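Shop notebook, May: effluent filter trials, bench tank 3
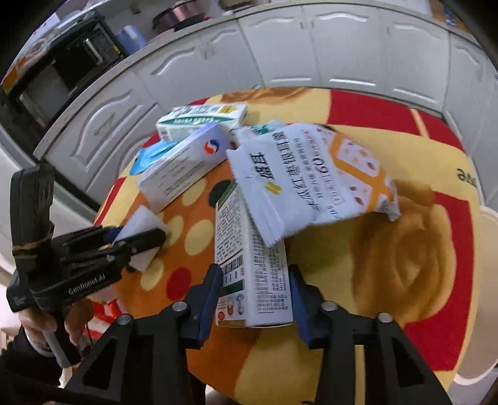
Picking up where I left off before lunch. The new filter cartridge went into the outlet tee at 9:40 and I am very happy with how it seats! The old Prikik housing always needed a shove and a twist and then a second look with the flashlight, and this one drops in with a clunk you can feel through the handle. Pao-chu heard it from across the shop.

Setup for anyone repeating this: bench tank filled to the outlet invert, pump on low, return line back to the inlet baffle. Feed is the usual mix (ground toilet paper, lint, a little cooking grease melted in first). I ran 100 gallons through with the cartridge out, just to rinse the lines, then started the meter again from zero.

Morning run went to 2,000 gallons with barely any rise behind the filter. I kept going over to look at the sight tube because I didn't believe it. Level crept up a quarter inch and sat there. The Kurnia cartridge was already backing up into the baffle by this point on the same feed, see my pages from the winter.

Afternoon run: alarm float tripped at 3,354 on the meter. Best number we've had on this bench, and the float trip was clean, no chatter. Pulled the cartridge and most of the lint was matted on the upstream side of the lower slots, with the top third nearly bare. So there is more life in this thing if we can get the flow to use the whole height. Pao-chu thinks the tee is sitting too deep and the intake is pulling from below the clear zone. I think she's right. She wants to cut the drop leg shorter by two inches and I say go for it, we have plenty of pipe.

Cleaning: hosed off over the inlet side, same as a homeowner should do it, so the crud goes back in the tank. Came off in sheets. Two minutes with the garden nozzle, no brush. I love this part. The Kurnia took a brush and a lot of bad language.

One gripe. The handle extension from Onishi is threaded the other way from the cartridge, so when you turn to unlock, the handle backs itself off first. Found this out with my arm in the riser. Put a stainless pin through it for now. Need to ask them for the other thread, or glue it and be done.

Also the riser lid gasket from Stoketti finally showed up. Fits great, a bit stiff. Left it on the lid overnight with all the screws snug so it can take a set. No smell in the shop this evening with the pump off, and I did go sniffing around for it.

To do:
Cut drop leg, refit tee, check level both ways
Repeat same feed, same pump setting, log the sight tube every 100 gallons
Try it with the grease doubled (Pao-chu's idea, she is looking forward to it far too much)
Order more float switch cable, the last piece is too short for the tall riser
Move the hose reel closer to the drain

Pump off, valves shut, meter left at its last reading.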